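Consumer Behavior, Week 6: Do People Eat More When There Is More in Front of Them?
Notes for the Thursday section. Read before class.

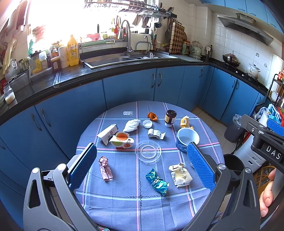

The usual claim is that a bigger package makes people eat more, whatever their hunger. You will find it in every textbook chapter on snacking. I want you to be slower to believe it.

Start with the Derkach handout. It reports 70 people, split into two groups, one given a small pack and one given a large one. The large-pack group ate 310 calories on average and the small-pack group ate 200. Sounds big. But the small pack only held a little over 200 to begin with. Those people ran out of food. What exactly was measured?

The Nernesstead follow-up let people ask for a second pack, and most of the gap went away. It gets cited far less. Ask yourself why.

Other things to look for:
Who weighed the leftovers, and did they know which group was which?
Were people told it was a taste test? Strangers eating at a table in July at 3 p.m. are a strange sample of anything.
Did anyone drop out? Dredis lost roughly 70 and gives it one footnote.

I am not saying package size does nothing. My guess is a small effect, sold as a large one.

For next time: Clornesero, methods section only. Skip the abstract until you have written down what you think they found.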